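Sheets, second pass

I said in November that I would redo the bedding post once I had more than a single winter of notes. The old one was mostly complaints about elastic. This one is about the flat sheet on the bed, how I get it reasonably smooth, and what I have stopped doing.

The sheet first. It is a pale green one from Masson, plain weave, 200 thread count according to the packaging. I had been sleeping on a Wuris sateen before that, which had a higher number on the label and pilled at the foot end inside a year. Thread count past a certain point is mostly a matter of how the mill counts plied yarn, so I no longer sort by it. What I look at now is the hem width, whether the cut follows the grain, and whether the dimensions on the label are before or after washing. Masson gives both. Wuris gives one and doesn't say which.

Grain matters more than I expected. If the sheet was cut off-grain, you can square it to the mattress at the head and it will still drift by the time you get to the foot. The test is quick: fold it in half lengthwise, hem to hem, and hold it up by the two corners. If the fold hangs with a twist, it was cut crooked and no amount of tucking will fix it. Mine hangs straight, within about 4 mm over the full length. I can live with that.

Procedure, as it stands:

Clear the bed completely. I used to make it around whatever had been dropped there and ended up doing it twice.

Lay the sheet with the wide hem at the head. Center it by the crease from folding, if you fold in half and then in half again. If you roll your sheets, you're on your own.

Tuck the foot first, then the head, then the long sides. Foot first puts the slack at the head, where you can pull it out standing up.

Smooth from the middle outward with the flat of the forearm. A palm only moves the wrinkle along by a hand's width.

The middle is still the weak point. Plain-weave cotton creases and keeps the crease, and the center of the bed is where everyone sits and where nothing is pulling on the cloth. Taking the sheet out of the dryer slightly damp and finishing it on the bed helps a good deal. Ironing helps more, but I tried that for a month and the result lasted until the first person sat down to tie a shoe.

The headboard is a separate matter. Vertical channels look tidy and collect lint in every seam. I go down each one with the crevice nozzle when the sheet is off, top to bottom, before the clean sheet goes on. Doing it afterward drops the lint onto the cotton and you get to start over. The gray fabric hides dust well, so go by the calendar and not by eye.

Then there is the matter of the bed as a table. It is the largest flat surface going, and things arrive on it. The blue shirt on the left is between hanger and hamper, and the red pouch on the right has a hook it doesn't hang on. Neither takes a minute to put away. 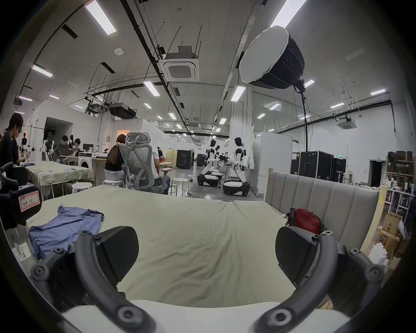

Clotilde Lefèvre wrote in to say that tucking the foot first is wrong for anyone with a deep mattress, as you run out of cloth at the head, and that she does the head first with a measured overhang and lets the foot take what's left. She also puts in a word for linen, on the grounds that everybody expects it to be creased.

She has a point about depth. Mine is a shallow mattress and I should have said so. Linen I will leave for another post, along with the Grukden mattress pad, which has had two washes and needs a few more before I write anything down.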